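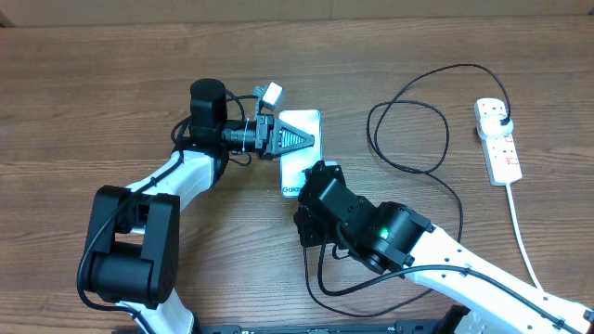 Two robot arms over a wooden tabletop.

Ovden is a creature-raising role-playing video game developed by Nemeck and published by Lapointe. It was released on Jul 19, 2018, after a development period that its director, Digby Mudgway, has described as "long enough to get used to." The player takes the part of an apprentice warden who catches, feeds and occasionally apologizes to wild animals known as nadura.

Gameplay

The game takes place on an island divided into 12 districts, most of them uphill. There are 382 nadura, each with a temperament that decides whether it will follow orders in battle. Temperament can be improved through meals, grooming and rest. It can be ruined by a single long boat ride, a feature the manual leaves out.

Battles are turn-based and involve 2 nadura per side. A nadura that dislikes its partner may skip its turn, and a few species dislike everyone.

Development

Mudgway began the project with composer Sawsan Bitar and lead artist Liette Lachance. Early versions had no battles at all, and testers spent most of their time in the kitchen menu. Combat was added at the request of Lapointe, which had already printed the word "battle" on the box. Lachance drew the species known as the Moss Bailiff in 17 versions before returning to the first.

Writer Manon Arsenault was hired to cut the dialogue by half. The finished script is longer than the one she was given.

Reception

Reviewers praised the music and the animal designs and complained about the inventory, which sorts items by weight. Critic Mervin Ouellet called it "a lovely game about carrying soup." An update the following December added alphabetical sorting, along with heavier soup.

See also

List of nadura by district
Moss Bailiff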